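Servicing the pair of Tretumby hand grippers on the Phromma cell today. A few people asked how we look after them, so I'm putting the whole job in one thread.

1/ The cell is a table, a curtain behind it, two hand-held grippers on cables and a marker plate on top of each. One person works both grippers. At the moment the task is laying a place setting, so mostly plates and cutlery. Our service interval is 2,000 closes or a month, whichever comes first. We got to the closes first this time.

2/ Before touching a screw I write up what's wrong with it. Job 327 says "left one feels notchy near shut". Whoever wrote that was right. You squeeze slowly and there's a small catch in the last bit of travel, then it lets go and the fingers snap together.

3/ A catch like that has three usual causes on these: a screw backing out of a finger, grit in a pivot, or the cable pulling on the body as you turn your wrist. I check them in that order, easiest first.

4/ Fingers. Open the gripper fully over bare table and look down on the blocks. I want them level with each other and both top faces clean. Full opening on ours is 70 mm, checked with a steel rule. If it comes up short, one of the blocks has been put back on crooked.

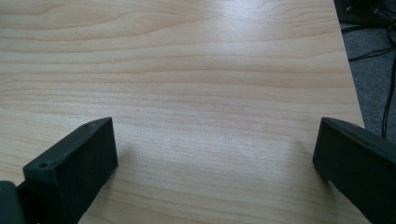 5/ Screws. Hex key in by hand, no driver. They go into plastic and you can strip one with a quarter turn too many. Nip them up until the block stops shifting and leave it there. On the left gripper one was loose enough to turn with no effort, so I took it out, put a dab of low-strength thread lock on it and put it back. Leave that overnight if you can.

6/ If a block has a crack running out from a screw hole, bin it. We used to glue them. They lasted a week and then went in the middle of a session, and you lose the session as well as the finger. Spares are printed at our Grirkitz workshop and there's a bag of them in the drawer.

7/ Pivots next. Blow them out first, then a dry cotton bud, then one small drop of light oil on each. Wipe off everything you can see afterwards. Oil travels along the arms to the pads, and an oily pad won't hold a knife handle for love nor money.

8/ Don't use grease. Somebody did on the old pair and it collected carpet fluff until the thing would hardly close. I spent most of a Thursday picking it out with a needle.

9/ Then a hold test on something from the real task. We use one of the wooden-handled pieces from the Skona set, because it's smooth and it tapers, and a tired pad will let it slide. Close on it, tip the gripper each way, give the handle a gentle tug.

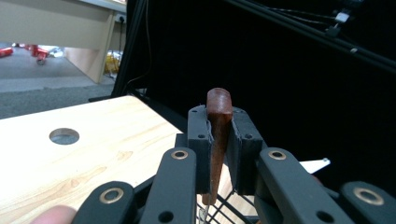 10/ The notchiness turned out to be mostly pivot. With the oil in and the fluff out, the catch dropped to something I could only just feel. The arms pivot on brass rings, two on the inner arms and two further out, and I always do the same thing on all four even if only one feels rough. If you free up one side and leave the other, the fingers stop meeting in the middle and you end up chasing that instead. When it's right, a round handle stands up straight between the pads. If it leans every time you close, one side is getting there first.

11/ Pads. Look along the inner edge of each one for lifting or a shiny patch. Lifting means new padding on both sides, same roll, same day. A shiny patch can be wiped with alcohol and given another week.

12/ Marker plates. Breath and a soft cloth, no solvents. Then try to wobble the plate with a fingertip. If it moves at all, fix it before anyone records, as a loose plate gives you tracking that looks fine and is wrong by a few millimetres. Both of ours were solid.

13/ Cables. Walk the length of each one by hand, feeling for flat spots, and look hard at where it leaves the body. Then pick the gripper up, turn your wrist as far as it goes both ways and see if the cable ever goes tight. The left one did, a bit. I gave it more slack at the stand end and the last of the catch went with it.

14/ Last thing is a dry run of the actual task with both grippers, at normal speed. A gripper can pass every check on its own and still annoy you once there's a second cable to get round.
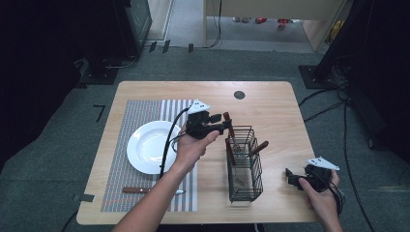 15/ I do the dry run until I've stopped thinking about the tool, then I write it up. Today's entry: left finger screw refitted, all pivots cleaned and oiled on both, left cable re-slung, pads OK, plates OK. Counter back to zero.

16/ Someone asked about time. The pair takes me a morning if nothing needs replacing. Pads add an hour – most of that is getting the old adhesive off.

17/ Parts still to order: padding, as the roll won't do another full set, and short screws. If you run Tretumbys and have found a padding that doesn't go shiny on wooden handles, tell me which one and I'll try it next month.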